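Sprechzettel, Elternabend »Flasche, Deckel, Kleinkram«
Donnerstag, Beginn 19 Uhr, bitte vorher Wasser ans Pult stellen

Guten Abend, schön, dass so viele gekommen sind, und wie ich sehe, haben einige von Ihnen die Kleinsten gleich mitgebracht (die dürfen selbstverständlich dazwischenrufen, das bin ich von zu Hause gewohnt). Kurz vorstellen: Finbarr Mac Mathúna, seit 7 Jahren bei der Familienberatung Numcombe, selbst Vater, zwei Töchter, beide inzwischen aus dem Flaschenalter heraus.

Einstieg mit der Geschichte aus Wasbridge erzählen, aber nicht zu lang! Also: Ferienwohnung, drei Uhr nachts, das Kind hat Hunger, und ich stehe in einer fremden Küche und suche einen Deckel. Die Flasche hatte ich, den Sauger hatte ich, vom Deckel keine Spur. Gefunden haben wir ihn beim Auspacken daheim, im Gummistiefel. Pause lassen, da lacht meistens jemand, der das kennt.

Dann überleiten: Eine Babyflasche ist ja ein erstaunlich vielteiliges Ding. Man kauft eine Flasche und hat hinterher eine halbe Schublade voll. Fragen, wer zu Hause eine Schüssel oder ein Körbchen nur für solche Teile hat. Hände heben lassen und ruhig ein, zwei Leute erzählen lassen, das lockert die Runde schön auf.

Jetzt das Bild zeigen.

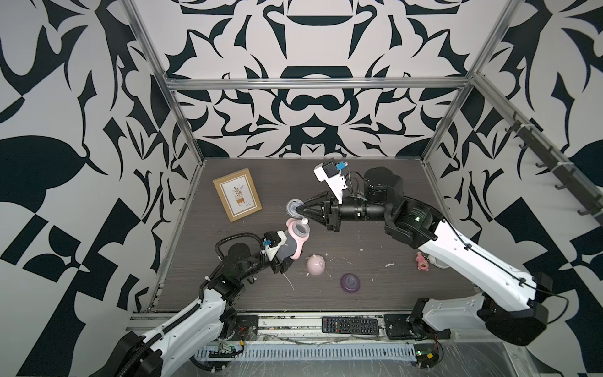

Rosa-graue Babyflasche mit Sauger, die durchscheinende Kappe dicht darüber; weitere Teile liegen noch auf dem Boden.

Ein bisschen stehen lassen. Dann auf die kleinen Sachen kommen, die rosa Kappe und das lila Flaschenteil, und auf das rosa Figürchen, das daneben steht. So sieht es bei uns am Abend auch aus, Spielzeug und Flaschenteile bunt durcheinander, und wer dann müde ist, greift nach dem Falschen.

Was sich bei uns bewährt hat, ganz ohne Anspruch auf Vollständigkeit: Jede Flasche wird als Ganzes weggeräumt. Erst wenn alle Teile sauber und trocken sind, wird zusammengesetzt, Deckel drauf, und dann kommt sie in den Schrank. Fehlt ein Teil, bleibt die Flasche draußen stehen, bis es gefunden ist. Das klingt streng, ich weiß, aber meine Frau und ich haben uns damit manche nächtliche Diskussion erspart.

Zum Spielzeug: eigene Kiste, anderer Platz. Bei den Kappen noch ansprechen, dass kleine lose Teile nicht in Kinderhände gehören, auch wenn sie noch so hübsch rosa sind. Hier kommen erfahrungsgemäß Rückfragen, Zeit einplanen.

Falls jemand nach den Handzetteln fragt: Wir haben 600 Stück drucken lassen, sie liegen hinten neben der Tür, bitte gern auch für die Nachbarin mitnehmen.

Danach Fragerunde, anschließend Tee.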